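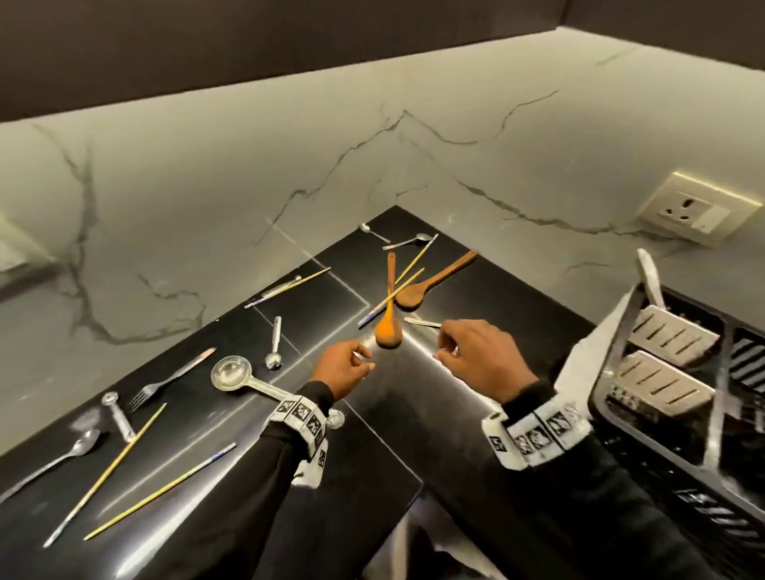
Who decides what a home robot may touch in a kitchen?

At present it is the company that trains the robot. The new code of practice from Brodier asks that the person who lives in the home decides first, and that the decision is written down before any work is recorded.

Reading time: 2 minutes
Print this page | Send by e-mail

Purnholm, March 22, 2025. Brodier has published its code of practice for recording household tasks that are used to train robots. The code has 30 pages and is free to read and to copy. It covers the sorting of cutlery, the washing of dishes, the folding of clothes and other small jobs which people do with their hands at home.

The text was prepared together with Pulico, a maker of robot arms, and with the testing office Jibrin. During the preparation the authors received 871 written comments from people who do the recording work, from householders and from engineers. Many comments were about the same matter: that the rules for factory robots say little about a private kitchen.

"A factory has a fence and a yellow line on the floor. A kitchen has a drawer full of forks and a family that wants to eat at seven," said Zainab Obi, head of standards at Brodier. "We wanted rules that a person can follow in such a place without calling a lawyer."

What the code asks

Wrist markers must be flat, clean and readable before the recording starts. If a sleeve slides over a marker, the worker stops and puts it right, and the recording is noted as interrupted. Cables worn on the body should be kept away from the hob and the sink.

Sharp knives are not to be mixed with other utensils in a sorting task. They have their own chapter, and the worker may refuse this chapter without loss of pay.
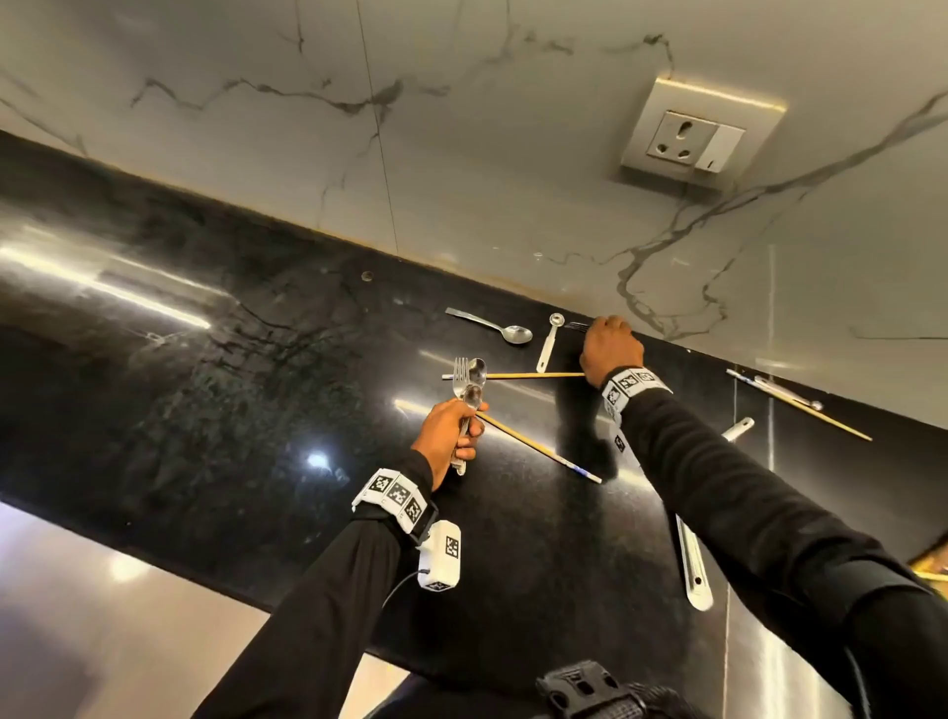 Sorting cutlery by hand on a kitchen worktop, with printed markers at the wrists.

The worker should do the task in the way he or she normally does it. Ebere Fashola, who led the drafting, explained that this point was discussed for a long time. "Some companies gave instructions for every finger. The result was a movement which no person makes at home. A robot that learns from it will also move strangely."

Letters, photographs and medicines must be taken out of view before the start. The householder can ask for deletion of a recording until it has been passed to a training set, and after this the company must answer the request in writing.

Next steps

Jibrin will check the first two companies against the code in June. The results will be published also when they are not good, said Abelardo Godoy of Jibrin. Pulico has agreed to be one of the two.

Questions from the press: Bukola Dauda, Brodier press office, Purnholm. Printed copies can be ordered from the same office.

Print this page | Send by e-mail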